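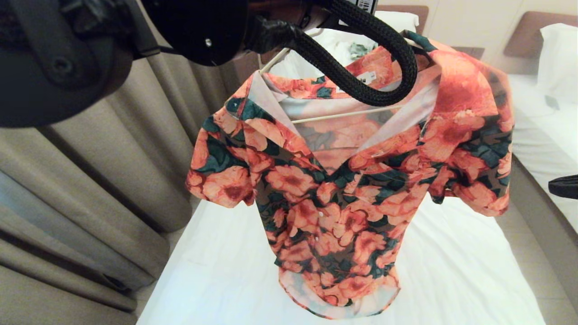

13/06/2026

Garment care notes, hanging trial, floral shirt

Started on the rose print today. Short sleeves, open camp-style collar, buttons down the front, white plastic hanger. Talpur sent it over as their "easy hang" fabric, with a sheet claiming creases drop out overnight on an ordinary hanger. I'll believe that when I've got a before and after under the same light. The sheet quotes 500 wash cycles and doesn't say at what temperature, or what was measured at the end of them.

First complaint is the print itself. Big salmon and coral roses on dark green leaves is about the worst thing you could choose for judging creases by eye. You could fold the front panel in eighths and lose half the lines in the petals. If I were a supplier with a doubtful finish I'd send a busy print too. Have asked for the same cloth in a plain colour. No reply yet.

The cloth is thin. Near the hem the white behind it shows through, so anything we write about coverage has to mention what it was hung against. The inside of the yoke looks pale and washed out next to the outside. I'd put that down to it being the reverse of the print, but Shalini Chaudhary reckons it's worth checking for fading and she may be right. Unpick a bit of the seam allowance and compare? Only if Talpur agree to us wrecking one.

Collar: both lapels fold outward, which suits the style. Whether they keep doing it after a wash is another matter. The Castwood method has you button the top button before hanging, and on an open collar like this I can't see what that's meant to achieve apart from pulling the neckline out of shape. Leaving it undone until someone shows me otherwise.

Hanger: Pritcombe want us to recommend their padded ones at the end of this. Maybe. On a shirt this light I doubt the plastic does any harm, and nothing in their brochure compares the two on thin cloth - it's all coats. Need at least one shirt on each, same wash, same time up.

To do
- plain colour version, chase again
- read the care label properly and copy it in here
- hem: slight curve, check it's the same both sides once laid flat
- steam pass on one sleeve only, other left as the control
- find out who wrote "wrinkle-free" on the draft and take it out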